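Skonard Kitchen Skills Programme
Interim progress report to the Doãn Fund
Apr 9, 2024
Prepared by Jenő Katona, programme lead

1. Purpose of this report

This report covers the second period of the grant, which supports the fitting out of a training kitchen at Skonard House and the delivery of breakfast sessions to adults preparing to live independently. It sets out progress against the agreed plan, spending to date and the matters on which we would welcome the Fund's advice.

2. The training kitchen

The kitchen was handed over to the programme in November. The layout follows the principle agreed with the Fund at the outset -- that each station should hold only what the session requires. At the breakfast station this means a two-slice toaster at the back of the counter and silver quilted oven mitts kept to the left of it. The speckled grey worktop has been retained from the earlier kitchen, and the pale curtain behind it was supplied by Hasta under the furnishings budget. 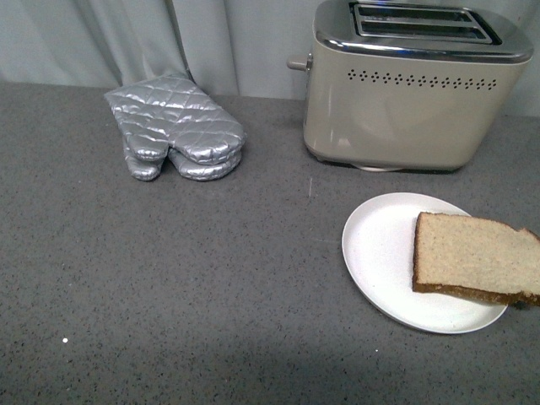 The furnishings budget stood at 2,000 pounds for the period, of which 1,658 pounds has been spent. The balance is held against a second kettle and replacement chopping boards, both of which are on order. No transfer between budget headings has been necessary.

Electrical testing was completed before the first session. Clesau carried out the work and will return each year under the existing maintenance agreement.

3. Delivery of sessions

A total of 92 sessions were delivered in the period against a target of 70. The additional sessions were met within existing staff hours, chiefly by opening the kitchen on a further morning each week.

Making toast remains the first task on the course. It introduces the safe use of a small appliance, the habit of keeping the counter clear and the use of mitts near hot surfaces. Participants then move on to eggs, porridge and simple hot lunches. The written task cards have been revised in larger type, with one instruction to a line.

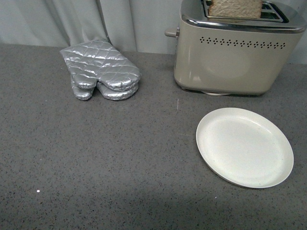

Diễm Đinh remarked at the review meeting that the pace of the early sessions suited her well, but that she would have liked to begin cooking full meals sooner. She also asked whether participants might take the task cards home. Copies are now given out at the end of each session, and the move to hot lunches has been brought forward by one week for those who are ready.

4. Matters arising

Storage remains limited. Dry goods are kept in the corridor cupboard, and staff must carry them through before each session begins. A quotation for wall shelving has been requested and will be sent to the Fund on receipt.

The worktop is wearing acceptably and we do not propose to replace it during the life of the grant. Cleaning is carried out at the close of every session and recorded on the kitchen sheet.

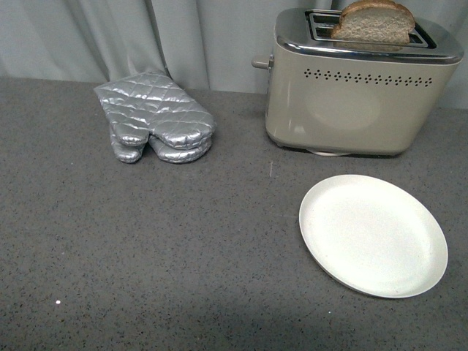
5. Plans for the next period

The programme will continue with the present timetable. We intend to add a short unit on shopping and food labels, and to invite former participants back for a shared breakfast. The Fund's approval is sought to carry forward the unspent furnishings balance of 342 pounds -- a revised budget sheet is attached to this report.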